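What I learned from moving the same boxes twice

I moved from Bratville to Draltano in February, and then moved again four months later when the first apartment didn't work out.
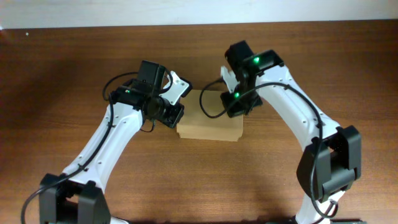 The first move I did badly. I started packing nine days ahead, which felt early, and then spent most of those days packing books. Books are easy to pack because they are all the same shape and you don't have to decide anything. By the time I got to the kitchen I had two evenings left and was putting forks in a boot.

The apartment was on the third floor with no elevator. I had been told this and had not thought about it. Every box of books weighed as much as a small washing machine, or felt that way by the second landing, and I had packed 27 of them. Two split on the stairs. I taped the bottoms with one strip down the middle, and one strip is not enough for anything heavier than towels. I now do three strips down the middle and one across each end.

The second time I used small boxes for books and large ones for bedding and coats. Everybody's parents say to do this. Mine said it too, years ago, and I ignored it because large boxes cost less per cubic foot.

Boxes themselves are worth a paragraph. I bought the first lot new from a moving supply store on the edge of Bratville and paid far too much. After the move I cut the tape, flattened them and slid them behind the couch, mostly out of laziness. That turned out to be the best decision of the whole year. When the landlord announced he was selling the building, I already had nearly everything I needed. If you have the room, keep your boxes for six months. Keep them off a bare concrete floor, though – I left a few in the basement storage and they went soft at the corners and smelled of it.

For the first move I hired a company called Lagman. They quoted me 800 dollars over the phone and that was what I paid, so no complaints there. They were quick and careful with the furniture. They will not carry anything in an open box or a bag, and I had a lot of open boxes and bags, so I ended up making four trips in my own car the next day with lamps and plants and a drawer full of cables. Ask about that when you book.

The second move was only across town and I rented a van for 200 dollars, with gas on top. Two friends helped. It took from 8 a.m. until a little after three, and most of that was the stairs again. In the new place I'm on the ground floor.

Labels: I wrote the contents on the top of each box the first time. Then we stacked them, and the tops were gone. Write on two sides. I also wrote things like "misc" and "desk etc." and these were useless. One box marked "misc" had my passport, a bike pump and the shower curtain in it, and I went 7 days without a shower curtain before I opened it. I bought a new one on day three, so now I have two.

I also packed a first night box the second time, and it's the one thing I'd push on anyone. Mine had sheets, one towel, toilet paper, a pan, a plate, the kettle, phone charger, a screwdriver for the bed and a box cutter. It rode in the front seat with me. The box cutter matters more than you'd think. In February I opened the first few boxes with a house key.

Change of address took longer than either move. The bank and the post office were simple. The electric company kept sending bills to Bratville until May, and my dentist still has the middle address, the one I lived at for four months. I keep a list on the fridge and cross them off.

I threw out a lot between the two moves. I had carried a bread machine up three flights, never plugged it in, and then had to decide whether to carry it down. It went to the thrift store on Flostlow Street along with most of the hardcovers. I kept the paperbacks, which is backwards if you care about resale, but they are the ones I reread.

There are still four boxes in the hall closet that I haven't opened since the first move. I know what's in two of them. I'll get to the others when I need the closet for winter coats.

Recent posts
Painting a rental and painting it back
The Draltano bus pass, explained as well as I can
Soup for a week with one pot
Why I gave up on the balcony tomatoes

Get new posts by email. Enter your address to subscribe. You can unsubscribe at any time.

This site uses cookies to remember your settings and count visits. By continuing to read you accept their use.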